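Himden puts simulation first in kitchen robot budget
02/05/2021

Himden, the supported housing provider, has agreed a spending plan for its kitchen robot project that holds back the purchase of a second arm until more of the work has been tried in simulation.

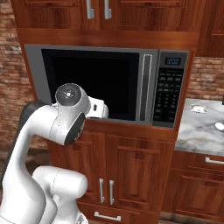

What has been agreed

The plan covers two robot arms for the training kitchen at Beaulieu. One has been approved for purchase now. The other stays in the budget as a reserved item and will be looked at again in January.

Marlina Menon, who manages equipment at Himden, said the earlier version of the plan had both arms arriving together, along with a full set of spares.

"We would have had two machines in a room that was only wired for one," she said. "The electrician's quote came in after the arm quote, and it should have been the other way round."

The simulated kitchen has a built-in microwave, brick walls, a marble worktop and wooden cupboards. A white arm with a gripper is being used in it to work on reaching for the microwave door. Staff picked the microwave as the first appliance after asking tenants which jobs in the kitchen gave them the most trouble. Opening the door and lifting out a hot dish came up in 96 of the 228 replies.

Where the money goes

The largest single cost is the arm itself. After that come the mounting, the electrical work and a support contract with Hestness, the supplier, which will also deliver two days of training on site.

Computer time for the simulation work has been set at £2,586 for the year. Sutrisno Mandagi, who looks after the finances for the project, said this was the line most people had questioned at first, and the one he now worried about least.

"It is a fixed amount and we know what we get for it," he said. "A damaged gripper or a broken oven door is a bill that turns up when you have already spent the month's money."

The simulation runs on Stikix, a package Himden already pays for under its building design licence, so there is no new software to buy this year. The licence comes up for renewal in January, and the price after that has not been confirmed.

Measurements still to come

The project team has been asked to supply several figures before the order is signed. These include the height of the microwave at Beaulieu, the width of the gap beside the lower cupboards and the weight the floor can take where the arm will stand.

Wahyudi Chin, the project's technical lead, said the mounting position was the main point still open. A fixed base would cost less, but an arm bolted in one place may not serve both the microwave and the worktop. A rail would give it more room — and would add to the installation bill.

"We can move the base in the software in a few minutes," he said. "I want to try both positions before we drill any holes."

He added that handles would need checking as well. A long upright handle on an appliance door and a short bar on a cupboard ask different things of a gripper, and Hestness sells its fingers in separate sets. Only one set is included in the quoted price.

Tenants' questions

Suryani Ginting, who represents tenants at Beaulieu, asked for the training kitchen to stay open in the evenings while the work is carried out. Himden has said it will, apart from the days when the power has to be off. Dates will be posted by the kitchen door.

She also asked who would pay for repairs once the supplier's cover ends. Ms Menon said a repair fund had been written into the plan from the second year, though the amount was still being worked out.

Quotes for the electrical work are being updated. Comments on the plan can be sent to Suryani Sitompul at the Himden office.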